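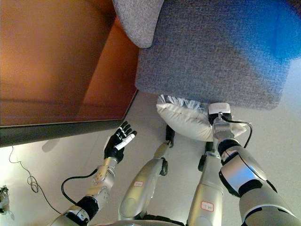

Asked by prolltonrenter, 8 May 2019

Forum > Living Room > Sofas & Fabric
Ask Browse Tags Sign in

Gray woven sofa goes fuzzy on the seats, what do I do?

Hi all! I bought a gray sofa in January, the woven kind with a bit of texture, and the two seats we use most are already covered in little balls of fuzz. The back and arms look brand new. The tag says 3000 rubs, which sounded like a lot in the store but now I'm wondering. I tried a sticky roller and it only picks up the cat hair. I've seen the Dawber fabric shaver for sale near me in Prollton, but I'm scared I'll cut a hole in the weave. Has anyone used one on this kind of fabric? Also the white throw pillow with the tassels is looking kind of sad, can that go in the washer?

3 answers

molly_b
Yes to the shaver – I've had mine for years and it's great! Pull the fabric flat with your free hand, keep the thing moving in small circles and don't push. Put the guard on the highest setting first (mine has 3) and do a patch at the back where it won't show. I did my whole couch during a movie and filled the little cup over and over. It does come back, but less each time. If there's a long loop sticking out, don't shave that, poke it back through with a blunt needle.

As for the pillow, check if the cover zips off. I put mine in a mesh bag on cold and comb the tassels out with my fingers while they're still damp. No dryer, I lost half a fringe that way.

couchguy63
3000 is really low for a sofa. Ours is a Molatora and the tag says way more than that. I'd call the store.

tansy
I use Lusix spray on everything and it smells nice. Not sure it helps with fuzz though. Flip your cushions if they flip!

Contact us | Terms | Back to top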